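Cómo comprobar la condecoración militar de un familiar antes de pedir que la revisen

Lunes 18 de septiembre

En casi todas las familias con un veterano hay una historia de medalla. La que le dieron y se perdió en una mudanza, la que le prometieron y no llegó, la que le correspondía pero el capitán no firmó el papel. Llevo tiempo leyendo expedientes de este tipo y mi consejo de entrada es antipático: parta de que la historia familiar está mal contada en algún punto. Puede que el fondo sea cierto. Los detalles rara vez lo son, y una solicitud se gana o se pierde en los detalles.

Lo que sigue es el orden que yo uso. Vale para casos de hace décadas y también para otros más recientes. Los trámites cambian de un país a otro y de un ejército a otro, así que confirme siempre plazos y formularios en el organismo que le toque.

Paso 1. Escriba la historia tal como se la contaron

Antes de buscar nada, ponga por escrito lo que se dice en casa. Quién lo contaba, cuándo, delante de quién. No lo corrija ni lo adorne. Si su tía dice que fue en noviembre y su padre que fue en verano, apunte las dos cosas.

Parece una pérdida de tiempo, lo sé. Pero en cuanto lea el primer documento oficial empezará a recordar la historia según el documento, y ya no podrá distinguir qué sabía antes. He visto a gente jurar que el abuelo siempre mencionaba una cota concreta, y la cota había aparecido en un foro la semana anterior.

Paso 2. Pida la hoja de servicios completa

Completa quiere decir completa. Muchos archivos mandan por defecto un resumen con fechas de alta y baja, destinos y poco más. Con eso no se hace nada. En la petición escriba expresamente que solicita copia íntegra del expediente personal, incluidas las propuestas de recompensa, concedidas o no.

Necesitará el nombre completo, la fecha de nacimiento y, si lo tiene, el número de identificación militar. También un documento que acredite el parentesco. Si le contestan que el expediente no existe, pregunte si no existe o si no lo encuentran. Son respuestas distintas y a menudo se dan con la misma carta.

Desconfíe de los intermediarios de pago. Probé uno, Metent, que anuncia localización de expedientes en dieciocho días. Cobró 200 euros por el primer informe y lo que entregó fue el mismo resumen que el archivo envía gratis, con portada. Quizá a otros les haya ido mejor. A mí no me han enseñado ningún caso.

Paso 3. Busque el diario de la unidad, antes que los recuerdos

El diario de operaciones, o el cuaderno de bitácora si hablamos de un buque, se escribía el mismo día o al siguiente. Tiene errores, omisiones y a veces mentiras piadosas, pero son errores de entonces. Una carta escrita cuarenta años después tiene los de entonces y los de después.

Empiece por la fecha que le han dado y amplíe cuatro días por cada lado. Los nombres de los sitios son otro problema: el topónimo del mapa militar puede no parecerse al que usaba la tropa. En un expediente que revisé, la familia llevaba años buscando un combate en Flostotside. La unidad nunca estuvo allí. El puesto se llamaba Bremeo en los partes, y Flostotside era el punto donde se embarcaron los heridos. La acción existía, documentada en media página, y se les había escapado por buscar el nombre equivocado.

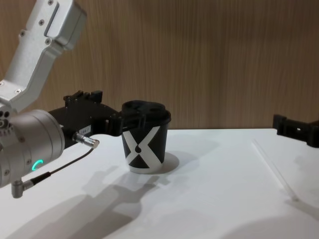 Anote la signatura de cada documento en el momento en que lo consulta: archivo, caja, carpeta, folio. Si lo deja para la noche, tendrá que volver. Y fotografíe también la cubierta de la carpeta, aunque esté en blanco.

Paso 4. Separe testigos de gente que oyó hablar del asunto

Las comisiones que revisan condecoraciones suelen dar mucho peso a las declaraciones de quienes estuvieron presentes. El inconveniente es que, pasado el tiempo, casi todos creen haber estado presentes.

Compruebe con las listas de revista que el testigo seguía en la unidad ese día. Pregúntele qué vio él, desde dónde, a qué distancia. Si responde con las mismas frases que aparecen en un libro o en la página de la asociación, lo más probable es que las haya leído. No significa que mienta. Significa que su declaración no añade nada y que un revisor atento lo notará.

No redacte usted el testimonio para que lo firmen. Se nota siempre. Tres cartas con los mismos adjetivos hacen más daño que una carta torpe.

Paso 5. Lea el reglamento vigente en la fecha de los hechos

Aquí fracasan muchas peticiones bien documentadas. Se argumenta con los requisitos de hoy una acción que se juzgó con los de entonces, o al revés. Busque la norma aplicable y copie el artículo exacto. Después ponga al lado de cada requisito el documento que lo prueba. Si un requisito se queda sin documento, déjelo en blanco y no lo rellene con elogios.

Pregúntese también si hubo ya una recompensa por los mismos hechos. En ese caso lo que se pide es elevar el grado, y el procedimiento acostumbra a ser otro.

Paso 6. Monte un expediente corto

El más grueso que ha pasado por mis manos tenía 281 páginas. Incluía poemas, recortes de fiestas patronales y el programa de un homenaje. Las pruebas útiles cabían en dieciocho. Supongo que quien lo recibió tardó bastante en dar con ellas, si es que lo hizo.

Una carta de una página, la tabla de requisitos, los documentos numerados y las declaraciones. El resto se queda en casa.

Para ordenar las copias hay programas como Sang, que enlaza cada documento con una línea de tiempo. Funciona. Una hoja de cálculo también, y no pide suscripción.

Sobre los políticos y la prensa

Tarde o temprano alguien le propondrá hablar con un diputado o con el periódico local. Puede servir para que una carpeta olvidada vuelva a una mesa. Yo esperaría a tener el expediente presentado y con número de registro. Si la noticia sale antes y luego el diario de la unidad dice otra cosa, la rectificación la va a sufrir su familia, y el diputado estará ya en otro acto.

Si le dicen que no

Pida la resolución motivada y mire el plazo de recurso el mismo día en que la reciba. Una denegación por falta de pruebas suele dejar abierta la puerta a presentar documentos nuevos; una por no cumplir los requisitos es más difícil de mover. Guarde el sobre con el matasellos.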